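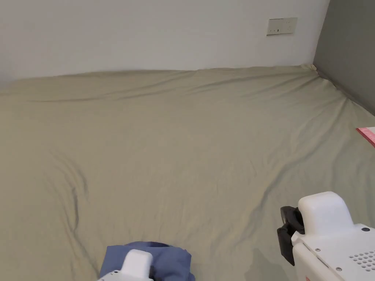

Friction, week 4. Last time we left a block sitting on a ramp and most of you wanted it to slide, out of pity I think. It stays put until the pull along the slope beats the largest grip the surfaces can manage, and that limit is what we call static friction. Cloth plays by similar rules, only with worse manners. A fitted sheet pulled fairly taut over a mattress can still keep long, shallow wrinkles, and a knot of fabric can sit bunched in the back corner by the wall, held by grip and a bit of stiffness. Your homework block is simpler. Be grateful.

Two numbers to keep apart: the static coefficient (not moving yet) and the kinetic one (moving, usually smaller). Mixing them up cost the class 14 points on the September quiz – I'm naming no one, Declan.

For next time: read chapter 4, do the ramp problem, and draw the forces before you write any equation. Lab is in room 3138 with Yoon-hee Byun. Bring shoes with soles.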